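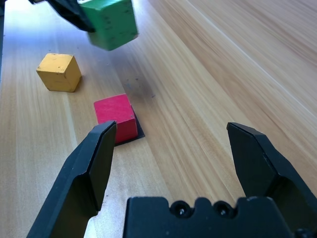 Nerketti adds two-arm block stacking to the Akande set

Nerketti has finished recording the block stacking part of Akande, its collection of examples for two-arm robots, at the company's site in Gavthorpe. The new part holds 1,111 recordings that passed checking. It will be used first to train Brovari, the control model the company has been working on for its bench robots, and will then be opened to outside groups in February.

The task is a plain one. Coloured wooden cubes are placed on a table between two arms, and the arms build a stack from them. A person steers both arms throughout, and the system stores what the cameras see together with the joint positions and the finger opening of each gripper. Brovari is later given the camera views and asked to predict the movements.

Stacking was chosen for the way errors build up. A cube set down a few millimetres off centre does no harm at the first level and a good deal at the third. The company's earlier single-arm recordings dealt mainly with picking and dropping into trays, where a poor release costs nothing. Models trained on those recordings opened the fingers too early and too fast when tried on a stack, and often dragged the cube sideways on the way out.

Each recording in the new part starts from a different layout. Positions are drawn by a script and shown to the person setting the table, who places the cubes by hand and then steps back. The order of colours is drawn as well, and is stored as a short written instruction, for example "yellow on green, green on red". Brovari reads this text along with the camera views, so a correct stack in the wrong order counts as a failure in the tests.

The split of work between the arms is left to the person steering. In many recordings one arm places a cube while the other waits with its fingers open, ready for the next. In others both arms are moving at once. Nerketti considered fixing the roles and decided against it after a trial, in which the model learned the fixed pattern well but stopped when a cube lay out of reach of the arm it expected to use.

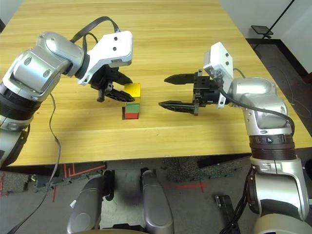

Views and timing

Three camera views are stored for every recording, one from above and behind the arms and one from each wrist. The head view gives the layout of the table and the state of both arms. The wrist views matter most in the last part of an approach, when the gripper hides the cube from the head camera.

All three are saved at 30 images a second. Joint readings arrive faster and are matched to the nearest image afterwards. In early recordings the left wrist view ran behind the other two by a varying amount, and the matching step hid the fault. It was found when a test model began closing its left gripper late on every attempt. Those recordings were removed in full - correcting them was judged to be more work than making them again.

Blur has been left in. A wrist camera moves with the arm and will give soft images during quick movements, and the model will meet the same softness when it runs. Recordings are rejected for blur only where the cube cannot be made out for a full second or more.

What counts as a good recording

A recording is accepted if the stack stands when both grippers have let go and moved clear. It does not have to be neat. Small offsets between cubes are allowed, and so are second attempts at a grasp, provided the person carries on without a break. Nerketti says these corrections are among the more useful material, as a model that has only watched clean grasps has no example of what to do after a poor one.

Recordings in which a stack falls are kept in a separate folder and are not counted in the published figure. They are marked with the time at which the fall begins. The team plans to use them for a small companion model that watches the cameras and stops the arms before a cube is knocked off the table, but no work on that has been scheduled.

Checking is done by a second person who did not steer. The checker plays the three views side by side at double speed and fills in a form with 13 fields, among them the order achieved, the arm used for each cube and any contact between the grippers. Contact does not lead to rejection unless it moves a cube.

First results

Brovari has been trained on part of the set and run on the same table. With all the new recordings of two-cube stacks it places the second cube reliably. Three-cube stacks are weaker. The usual fault is on release of the top cube, where one finger opens against the side and shifts it. The team is looking at whether finger opening should be predicted more often than arm position, at the cost of a slower model.

A smaller finding concerns the surface. The grain of the table runs in strong streaks, and a model trained on one bench may come to rely on them for judging position. Later parts of Akande will therefore be recorded on several surfaces. The stacking part will stay as it is, and its notes will say that it was made on wood.
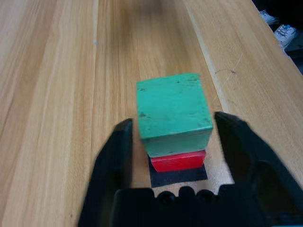
Rafferty Pruitt

Worn paint on the cubes has also been kept as a feature of the set. The blocks were in use for grasp trials before recording began, and chips and dark specks show up clearly in the wrist views. New blocks were bought and tried, and the model trained on the worn ones handled them with no measurable loss. The reverse test has not been run.

The release will contain the accepted recordings, the written instructions, the checkers' forms and the calibration files for both arms. The folder of falls will be sent on request. Groups that used the first part of Akande should note that the gripper values have changed: they are now stored as an opening in millimetres, where the older files held a fraction of full travel. A script to convert the older files is supplied, and has to be run before the two parts are mixed.

Recording moves next to tasks in which the arms hold one object between them. The list stands at 12 tasks, beginning with lifting a shallow tray and turning a box end over end. Both need the arms to keep a steady distance from each other - something the stacking recordings barely touch on. The same cameras and file layout will be used, and the stacking table stays set up for repeat tests of Brovari as training goes on.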